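Search this site
Search
Enter keyword

How to wash a showerproof jacket without ruining it

A showerproof jacket lives a hard life. It gets worn in mud, stuffed under buses seats, and then blamed for letting the rain in. Most of the time it only wants a wash, and most of the time people put that off until May.

First, read the label. I know. Read it anyway, and if it says dry clean only, stop here and have a word with whoever bought it.

Empty the pockets. All of them, including the small one inside with the tissue in it. One tissue will cover an entire wash in white fluff, and you'll be picking it off socks until Christmas.

Brush off dried mud with an old nailbrush, then rub a drop of liquid soap into the cuffs and collar and leave it for 14 minutes. I once left it overnight, out of what I called thoroughness, and got a pale ring for my trouble.
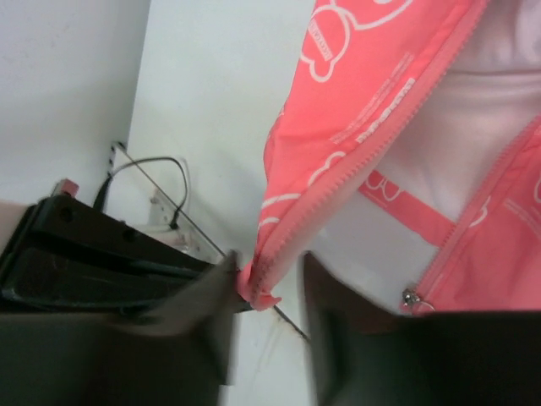 Before it goes in the machine, do up the zip, close any poppers and turn the whole thing inside out. An open zip will chew whatever it's washed with. Set the machine to 30 degrees, gentle cycle, slow spin. Skip the fabric softener, which leaves a film and stops the rain beading — the one job the coat had.

I use Vasteck wash, mainly because the shop in Vuscombe sells nothing else. The 946 ml bottle has lasted me nearly 7 months. A plain soap-based liquid will do just as well and smells less like a swimming pool.

Run a second rinse. Shake the jacket out, hang it on a fat hanger and keep it off the radiator. If the label allows tumble drying, 5 minutes on low at the end can help wake up the coating.

Flick some water at it once it's dry. If the drops sit up, you're done. If they sink in, it needs reproofing, and that's a separate page.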